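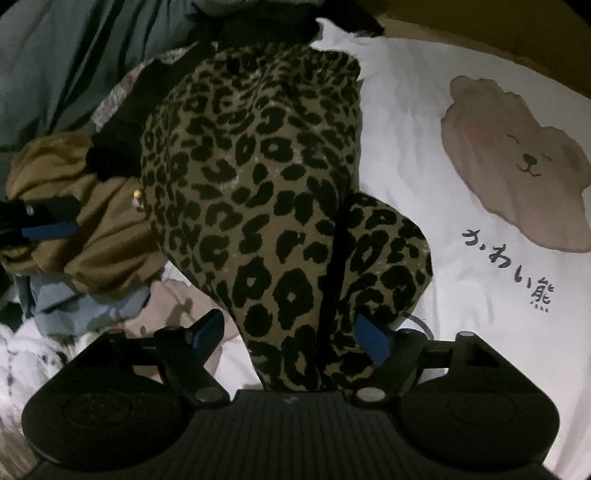

Attachment 1 - mixed pile with leopard-print garment, gripper pads at the near end of it

Ticket: Sorting line, pile separation, station 2
Site: Flendberg textile sorting hall
Equipment: Grella handheld gripper, blue pads
Opened by: Station 2, early shift
Status: Closed with follow-up

Problem as reported
Since the Grella tools came in, station 2 is slower on mixed piles than it was by hand. Shirts and single sheets are fine. Patterned stretch items and anything lying across bedding come up two at a time, or the pads close and lift nothing. The person on the tool then puts it down, pulls the pile apart by hand and picks the tool up again. Over a full cart of 200 pieces this adds 20 minutes, and the cart behind has to wait.

We also want to raise that the wrist gets tired before the break. With bare hands we used to switch sides without thinking about it. With the tools we don't.

Reply from Inness support
Please confirm pad condition, closing force setting and whether the fault follows the tool or the station. Please also attach a view of a typical pile.

Station 2
Pads wiped and checked, no tears. Force is on the setting from the install sheet. Swapped tools with station 1 for one cart. Station 1 had no trouble with our tool. We had the same trouble with theirs. So it follows the station.

The leopard piece in the attachment is a typical bad one. It is gathered up tight at the far end and there is a dark gap down between the main part and a smaller part of the same fabric. From where the operator stands you can't tell if that is one garment or two. It has the white sheet with the bear print on one side and a brown garment touching it on the other. By hand you would feel which layer you had. Through the pads you don't feel much.

Inness support
Thank you. Station 1 receives presorted carts, is that correct? If so the tools are doing the same work on different input. Suggested test:
1. Close on a smooth area, away from the gathered part.
2. Lift a hand's width and stop.
3. If a second piece follows, open and take a new grip closer to the edge.
4. Leave sheets for last unless they are on top.

Station 2
Correct, station 1 is presorted. That changed in May when the Yuen conveyor went in. Before that both stations got the same carts. Everyone on this shift knew it but it isn't written on the station card.

Ran the test for two shifts. Step 2 helps the most. Double picks are down enough that the next cart no longer waits. Step 4 does not work for us. The sheets are big and end up under and over everything, and if we leave them they drag the small pieces around the table. We now take the sheet by hand first and use the tools on what is left.

Inness support
Taking sheets by hand is acceptable. Please note that pieces lifted by hand are not counted by the tool, so the shift total will read low.

Station 2
This is our other point. The board in the break room shows the tool count only. Station 2 has been at the bottom of it for weeks and people have been asked about it. Can the count be corrected, or the board taken down until it is?

Shift lead
Board is off for station 2 from today. Totals will come from the cart weights, same as before the tools. Pieces moved by hand count as work. Also agreed: the tool changes hands at every cart instead of at the break - this covers the wrist complaint for now.

Resolution 2023-12-29
Cause: unsorted input at station 2, not a tool fault. Force setting left as is. Station card updated with the short lift and with sheets by hand first.

Open items
- Inness to quote a softer pad for stretch fabric. Station 2 wants to try one before any are ordered.
- Presorting for station 2 carts, waiting on Yuen for a layout.
- Wrist complaint stays open under its own ticket.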